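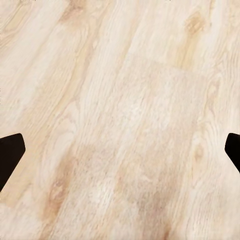

13 December 2025, Loltstead workshop

Tile wall for the May fair. Opened the second kiln load this morning and I'm less keen than the people who keep emailing me about it. Colours fine on the top two shelves. Bottom shelf dull and a bit gritty, same as last time, so I no longer believe it was a bad batch of glaze.

The plan still says 500 tiles, every child in the school to make at least one. We have 380 decorated. The school says the rest are coming after the holidays. They said that about the clay permission slips too, and those came in on the morning of the session in a carrier bag.

Hok-lam thinks the dull shelf is down to packing: too many tiles laid flat, no air under them. Could be. I think the bottom element is tired. We've agreed to swap top and bottom on the next load and change nothing else, so at least one of us gets to be wrong properly.
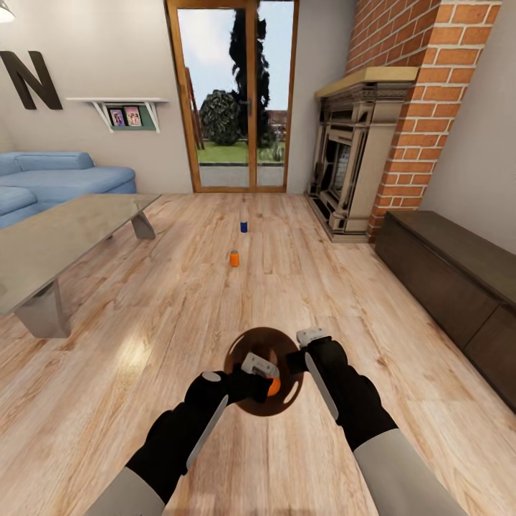
The blue from Cluturance is the one everybody likes and the one I trust least. It went on like custard, the children loaded it on, and it ran over the edges of nine tiles. Hok-lam Choi ground those back with the stone and you can hardly tell, but that was most of an afternoon. For the next group: one coat, small brush, and an adult holding the pot.

Drawings are better than I'd feared. We asked for "something from the fair" and were warned to expect nothing but candyfloss. There is a lot of candyfloss. Also a very good helter-skelter, a man asleep on a bench, and a goat with its tongue out which I'd put in the middle if it were up to me. Dullesance want the town crest in the middle. I've seen the crest sketch and it has far too much fine line for a fired tile. Told them so in writing.

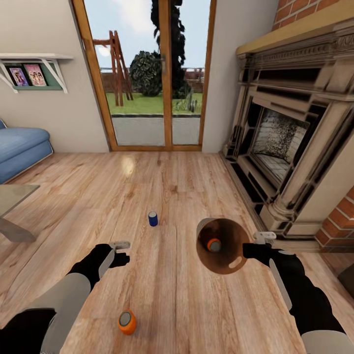

Wall. Went over with the tape again. The clear stretch between the downpipe and the noticeboard is 627 cm, less than on the drawing we were given, and the noticeboard isn't moving. So either the panel gets taller or it gets a border knocked off. I'd lose the border. It was only ever there to hide uneven edges, and our edges aren't that bad.

Frost is the other thing. The Hsieh adhesive sheet says outdoor use, full stop, with no word on a north-facing brick wall that stays green half the year. Stuck four spoiled tiles on the back yard wall to see. If they're still up in spring I'll say nice things about it.

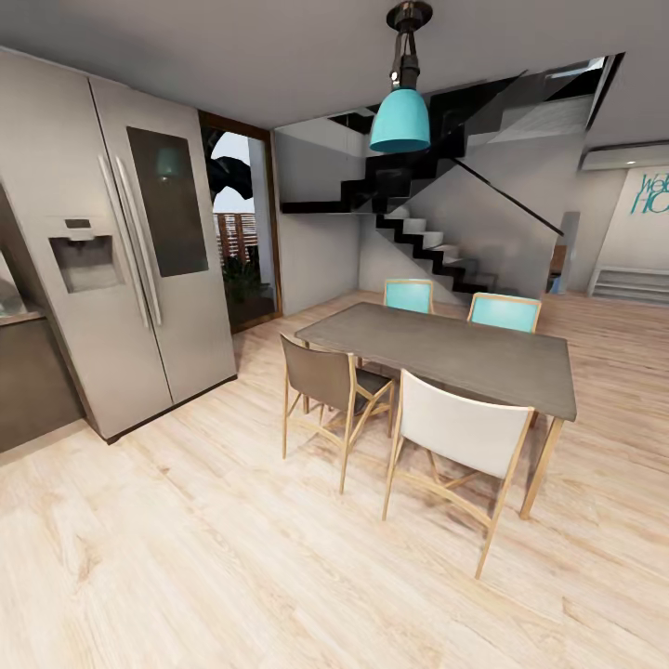 Next

Swap shelves, fire load three, keep the cone packs from top and bottom and label them this time.
Order 90 spare blanks. Hok-lam says that's too many. He wasn't here for the last mural.
Ask Dullesance who is paying for the scaffold tower. Asked twice already.
Ring the school about the missing tiles, and get a name for whoever is bringing them.
Photocopy the goat before it's fired.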